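Household and Shop-Floor Chores: Frequently Asked Questions

Pleltis Automation, Plosville
Last updated April 6, 2018

Can a robot do my housework yet?
Single tasks, yes, under supervision. A whole room, no. Our test arm, the Mthembu, completed 280 of 344 pick-and-place trials in March without an operator stepping in. Each trial involved one object and one target position.

Why do factory robots manage so much more?
Parts on a line arrive in the same place and at the same angle. A kitchen counter has no fixture. The arm has to find the object, choose a grip and plan a path for every pick.

Which chores are closest?
Moving rigid items of known shape, such as cups, boxes and bottles. Folding laundry and handling cables remain slow.

What about thin or flexible items, such as flower stems?
These are harder than they look. Stalks cross, leaves overlap, and a polished countertop throws back glare that confuses depth sensing. We work with artificial stems, gripped low on the stalk with two tapered fingers.

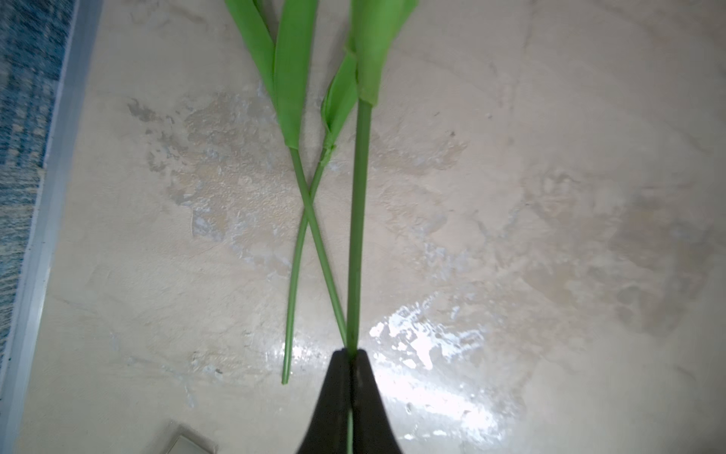
Grip force is the other limit. Too little and the stem rotates when lifted; too much and a real one would bruise. Marthinus Pillay, who runs our grasping tests, sets the force by hand for each item type.

How much training data does a new task need?
The current stem-sorting set holds 1746 recorded grasps. We plan to stop at 4000 – beyond that we expect little gain.

Can I buy the arm?
No. The Peltitz controller is sold separately to shops that already own a compatible arm.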